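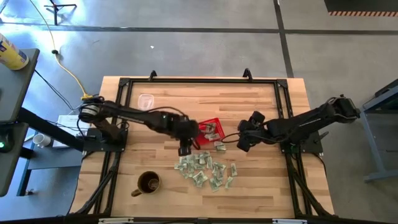 Bill cell, both arms at the basket, top camera.

August, 4:40 pm

Spent the day on the handoff between the segmenter and the grasp planner. The folded bills are still the hard case. When they overlap, the mask takes two or three as one piece, and the planner puts the grasp point on a crease shared by two bills. Lewis thinks the threshold is too loose. I tried tightening it and lost the small angled ones at the bottom of the pile, so I put it back.

Retrained on the labeled set Viola cleaned up (1,193 crops, all from the top view). Better on single bills. No real change on clusters. She wants to go to 2,000 before we judge it. Fine with me, but the new ones should be mostly overlaps. We have plenty of lone bills on bare wood.

Found one actual bug. The basket pose comes from a red color blob, and the code assumes the basket sits square to the table. If it is tilted even a little, the drop point moves toward the rim. Changed it to fit a rotated rectangle to the blob and take the center of that. Branch is urkik-basket, not merged yet. Dougal, please look at the angle wrap near 90 degrees, I don't trust my fix there.

Arm-to-arm clearance: with both grippers at the basket the collision checker rejects most plans. Torquil's padding was 100 mm on each gripper, left over from the Tullen setup, and there is no room for that here. Cut it to 40 in the config for the right arm only. The left still has the old value. Don't run both in auto until these match.

Planner time is worse when the table objects are loaded as full meshes. Swapped the mug for a cylinder and the clear container for a box. The depth on the clear container is mostly holes anyway, so its box is typed in by hand. If you move it, update table.yaml.

To do:
- same padding on both arms, then rerun the 2 saved plans that failed
- log mask and grasp point together, same timestamp
- ask Asger whether the Tsao driver can report gripper width during the close, or only at the end
- label more overlaps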